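私たちについて

ようこそ、コヴィスのページへ。少し長いご挨拶になりますが、お茶でも淹れながら、ゆっくり読んでいただけたらうれしいです。

コヴィス(Kovis)は、暮らしの中の「こまごましたもの」の片づけをお手伝いする、小さな会社です。引っ越しの荷造り、ご実家の整理、お子さんの独り立ちの支度、そして特に何があったわけでもないけれど引き出しが閉まらなくなってしまったお宅まで、呼んでいただければどこへでも伺います。大きな家具を運ぶことはいたしません。私たちが得意なのは、手のひらにのるくらいの大きさのものです。薬のびん、充電器、のり、懐中電灯、裁縫箱からこぼれたボタン、どこの鍵だったか思い出せない鍵。そういうものと、毎日向き合っています。

はじまりのこと

会社をはじめたのは、シャンティ・ヘッティアラッチ(Shanthi Hettiarachchi)とハビブル・マリカル(Habibur Marikar)の2人です。もともと2人はウソーサイド(Wusorside)という川沿いの町で、同じ建物の上の階と下の階に住んでいました。シャンティが引っ越すことになった6月、手伝いに来たハビブルは、食器も本もとっくに箱に入っているのに、ベッドの上に小さなものの山がいつまでも残っていることに気がつきました。どの箱に入れればよいのか決まらないものばかりが、最後の最後まで居残っていたのです。

その晩、2人は床に座りこんで、山の中のものをひとつずつ手に取りながら話をしました。これは台所のものなのか、洗面所のものなのか。まだ使うのか、もう使わないのか。使わないけれど手放したくないのか。話しているうちに夜が更けてしまい、結局その日は箱がひとつしか閉じられなかったそうです。けれどもシャンティは今でも、あれは人生でいちばん楽しい荷造りだったと申しております(ハビブルのほうは、腰が痛かったことばかり覚えているようですが)。

翌年、2人は「小さなもの専門」と書いた手づくりのちらしを近所に配りました。最初にお電話をくださったのは、同じ通りの角にお住まいだったご夫婦です。薬箱だけを見てほしい、というご依頼でした。薬箱ひとつに午後いっぱいをかけて、お帰りの際に焼き菓子までいただいてしまい、これを仕事と呼んでよいものかと2人で相談しながら帰ったと聞いています。それが会社の第一歩です。

社名のコヴィスには、特別な意味はありません。シャンティが子どものころ、お菓子の空き缶につけていた名前です。缶の中には輪ゴムや切手や貝がらが入っていて、家族の誰かが何かをなくすと、まずコヴィスを見てごらん、と言われたのだとか。会社の名前を決める段になって、2人ともほかに良い案が浮かばず、そのまま今日まで来ています。

私たちの進め方

はじめてのお客さまからは、当日までに何か用意しておくことはありますか、とよくお尋ねいただきます。どうぞそのままでお待ちください。床にものがあっても、引き出しが斜めにひっかかっていても、まったくかまいません。むしろ、普段どこに何を置いていらっしゃるかがわかるほうが、私たちには助かります。

お宅に着きましたら、まず平らな場所をひとつお借りします。食卓でも結構ですし、ベッドの上でもよいのです。実のところ、私たちはベッドの上をお借りすることがたいへん多く、腰をかがめすぎずに済みますし、小さなものを置いても転がり落ちにくく、音も静かです。シーツが気になる方には、毛布や使い慣れた布を一枚広げていただいています。
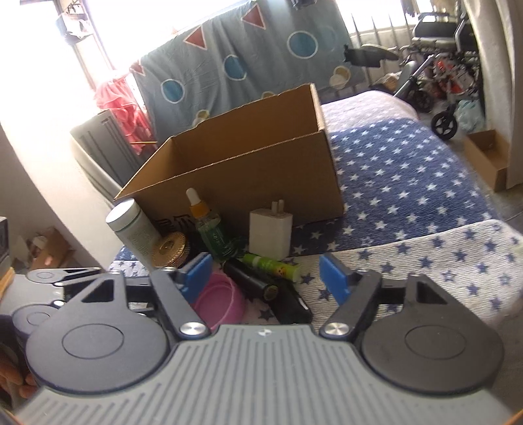
そこへ、引き出しひとつ分、あるいは棚一段分だけを出していただきます。家じゅうのものを一度に広げることはいたしません。以前はそういうやり方も試したのですが、夕方になってもまだ座る場所がないというのは、お客さまにとっても私たちにとっても、なかなか心細いものでした。今は、ひと山を見終えてから次のひと山へ、という順番を守っています。

箱は、お手持ちの段ボール箱で十分です。口を大きく開けておき、その手前に出したものを並べて、手に取ったものからお話をうかがいます。いつ買ったのか、どなたが使うのか、どこにあると便利なのか。お答えに迷われたら、そのまま手前に残しておきます。急いで決めていただく必要はありません。しばらくほかのものを見てから戻ってくると、あっさり行き先が決まることもよくあるのです。

びんや点眼容器のような液体の入ったものは、ふたの締まり具合を確かめてから、立てたまま入れられるように箱の隅を空けておきます。金属の差し込みが出ている充電器は、布でくるむか、小さな袋に入れます。懐中電灯は箱に入れず、枕元や玄関に置いていただくようお願いしています。引っ越しの前の晩に停電があり、懐中電灯が3つとも箱の底だったというお宅が、本当にあったのです。それからは、荷造りの日のいちばん最初に、懐中電灯はどこですかと伺うのが習慣になりました。

のりやペンのような文房具は、お子さんのいるお宅では、必ずお子さんご本人に聞くようにしています。大人の目には使いかけののりでも、本人にとっては学校で隣の席の子とおそろいの、とても大切な一本かもしれません。聞かずに箱へ入れてしまって、あとで大泣きされたことがあり、あのときは私たちもすっかりしょげてしまいました。

捨てることについて

片づけの会社と聞くと、たくさん捨てるように言われるのではないかと身構える方がいらっしゃいます。どうぞご安心ください。私たちのほうから、捨てましょうと申し上げることはありません。期限の切れたお薬のように、持っていると危ないものだけは、はっきりお伝えします。処分の方法は薬局や自治体の窓口で確かめていただき、ご希望があればその場で一緒にお調べいたします。

空き缶や空き箱を取っておきたいという方も、大歓迎です。何しろ社名が空き缶ですから、こればかりは強いことが言えません。平たい丸缶はボタン入れにちょうどよく、事務所の机にもいくつも積んであります。

コトゥムの事務所のこと

事務所は、コトゥム(Kotum)という坂の多い地区にあります。もとは仕立屋さんだった建物で、壁いっぱいに小さな引き出しが残っており、2人は内見に訪れたその日に借りることを決めてしまいました。家賃の話はそのあとだったそうで、これについてはハビブルが今でも少し恨めしそうにしています。

現在は10人の仲間が働いています。元看護師もいれば、郵便局に長く勤めていた者、図書館で修理の仕事をしていた者もおります。経歴はさまざまですが、みんな、他人の引き出しの中を笑わない人たちです。採用の面接では、ご自分の鞄の中のものをひとつ選んで話していただくことにしています。古いレシートの話を延々としてくださった方がいて、その方は今、見積もりの担当をしています。

これまでに伺ったお宅は1,426軒になりました。一度きりのお付き合いの方もいれば、毎年、衣替えの時期に呼んでくださる方もいます。お嬢さんの独り立ちの荷造りをお手伝いしたお宅から、数年たって、今度は赤ちゃんを迎えるので薬箱をつくり直したい、とお嬢さんご本人がご連絡をくださったときには、事務所じゅうが大騒ぎになりました。

コンドカル教室のご案内

事務所の奥の部屋では、コンドカル(Khondokar)教室という小さな集まりも開いています。ご自宅から引き出しひとつ分の中身を袋に入れてお持ちいただき、お茶を飲みながら、みんなで仕分けをする会です。先生らしい先生はおりません。隣の方の袋から懐かしいものが出てくると、そのたびに手が止まってしまい、なかなか進まないのですが、それも含めて楽しんでいただいているようです。お子さん連れの方もどうぞ。靴を脱いで上がるお部屋ですので、脱ぎ履きのしやすい靴でお越しください。

お問い合わせについて

ご相談は、お電話でも、事務所に直接お越しいただいても結構です。午前中は皆お客さまのお宅に出ていることが多いので、午後のほうがつながりやすいかと思います。どのくらい時間がかかりそうか、どこから手をつければよいのか、そのあたりがまだはっきりしていなくても、ちっともかまいません。引き出しがひとつ開かないんです、とだけおっしゃってくだされば、あとはこちらからゆっくりお尋ねいたします。

事務所へお越しの際は、坂の途中の青い扉が目印です。呼び鈴の音が小さいので、お返事がないときは、どうぞ遠慮なく扉をたたいてください。

コヴィス
シャンティ・ヘッティアラッチ
ハビブル・マリカル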